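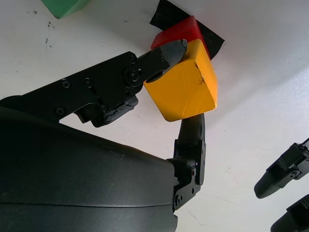 Ticket 271
Subject: Paint coming off colored blocks, marks on white tabletop
Site: Clakgate
Opened by: Larasati Khoo
Category: Furniture and play materials
Priority: Normal
Status: Resolved, one item on watch

Original report

We use the painted wooden blocks at the white table most mornings. The yellow ones are getting chipped at the corners and the paint looks streaky on the faces. One yellow block also has a brown stain near an edge that I can't get off with a damp cloth. There are small dark specks on the tabletop and I want to know if they are paint, dirt or damage to the surface. We also have black tape on the table to mark where blocks go, and I'd like to know whether it can stay there.

The blocks are from the Mitedent mixed set, 86 pieces, bought used from the Grudthorpe site when it cleared out its storage. I don't have the original box or the paint information. The table is a Shehu activity table and it came with the room.

What I've tried: damp cloth on the blocks, damp cloth and dish soap on the table. The soap took off some of the specks but not all.

Larasati Khoo

Reply 1, Materials desk

Thanks for the report. Please do the following before we go further.

Set the stained yellow block aside in a bag and label it. Don't sand it yet.

Take a white cotton cloth, wet it with plain water, wring it out and rub one face of a yellow block 20 times with firm pressure. Do the same with a red and a green one, using a clean part of the cloth each time. Write down what color, if any, comes off.

Look at a chipped corner in good light. We need to know if you can see bare wood, or a different color underneath the top coat.

Also, what kind of tape is it? Vinyl, cloth and paper tape all leave different residue.

Reply 2, Larasati Khoo

Rub test results:
Yellow: no color on the cloth. A little gray dirt.
Red: nothing. The red ones have a shinier finish and look better than the yellow in general.
Green: nothing.

Corners: on the worst yellow block I can see bare wood on two corners. No other color underneath. The chips aren't sharp and nothing flakes when I press with a fingernail, except on one block where a piece about the size of a sesame seed came away. I bagged that one too.

Tape: it's vinyl electrical tape. It was put down in January and hasn't been changed. One edge is starting to pick up lint.

Reply 3, Materials desk

No color transfer is good. The paint isn't rubbing off onto hands in normal use. Chipping down to bare wood at the corners is impact wear, usually from blocks being dropped or tipped into a hard bin. What do you store them in?

We can't confirm the paint on a used set with no box. The set was listed at Grudthorpe in 1999 according to the old inventory sheet, but that sheet covers several sets and doesn't say which one you received. Until we sort that out, please keep the blocks away from any child who still puts things in their mouth. Older groups can carry on with the ones that aren't flaking.

For the specks on the table, try this in order and stop when it works:

Dry white eraser, light pressure.
Baking soda mixed with water to a thin paste, on a fingertip, then wipe off with a damp cloth.
Rubbing alcohol on a cotton swab. Test it on the underside of the table first and wait ten minutes.

Don't use a scouring pad. The Shehu tops mark easily and the dull patch will collect more dirt than you had to begin with.

Reply 4, Larasati Khoo

Storage is a metal bin. The blocks get tipped in at cleanup, so that fits.

Specks: the eraser took off nearly everything. I think it was mostly pencil and general grime. A few didn't move with the eraser but came off with the paste. Two didn't come off with anything. When I run a nail over them I can feel a tiny dip, so I think they are nicks in the surface that have filled with dirt. I did the alcohol test underneath and there was no change, but it didn't help with those two either.

Stained block: still in the bag. The stain is brown and it seems to have gone into the paint. It doesn't smell of anything. My guess is tea or marker but I don't know.

Reply 5, Materials desk

Two nicks that size don't need a repair. Keep them clean and let us know if they spread or the edge lifts.

For the stained block, try the baking soda paste, left on for five minutes. If the stain is still there, your choices are to sand and repaint or to take it out of the set. We would take it out. A single yellow block isn't worth an afternoon.

Tape: replace it. Vinyl left on a painted or laminated surface for months gets gummy, and the glue gets harder to remove the longer it sits. To take up the old piece:

Warm it with a hair dryer on low for 30 seconds.
Lift one corner and pull slowly, flat against the table.
Wipe off leftover glue with a little cooking oil on a paper towel.
Wash with dish soap and water and let the spot dry fully before new tape goes down.

Use painter's tape for the new markers if the color doesn't matter to you. If you need black for contrast on the white top, black paper tape is fine. Change it once a month.

Reply 6, Larasati Khoo

Done today. The tape came up in one piece with the hair dryer. There was a sticky outline left and the oil took care of it. I put down black paper tape because the painter's tape we have is pale and hard to see from the other side of the table.

The paste made the brown stain lighter but didn't remove it. I've taken that block and the flaking one out. I went through the other yellow blocks and set aside two more with bare wood showing. Reds and greens are all fine apart from scuffs.

The metal bin is gone. We're using a canvas tote for now and asking people to put the blocks in by hand.

Can I order just yellow replacements?

Reply 7, Materials desk

Singles are not stocked for that set. You can order a plain unpainted bag and color them yourself, or a full new set with the paint information included. The order form is item 400 in the supply list. Measure one of your blocks before ordering, as the older ones run slightly larger and won't stack evenly with the new size.

Reply 8, Larasati Khoo

Measured, and they are larger. I'll order the full set and keep the old one for the oldest group. Please close the ticket.

Closing note, Materials desk

Cause: impact wear from metal storage bin; surface dirt on table; tape left down too long.
Action: four yellow blocks removed, tabletop cleaned, tape replaced, bin replaced with canvas tote, new set requested.
On watch: two nicks in tabletop.
Open question: paint information for the Grudthorpe set. Old set stays with the oldest group until it is answered.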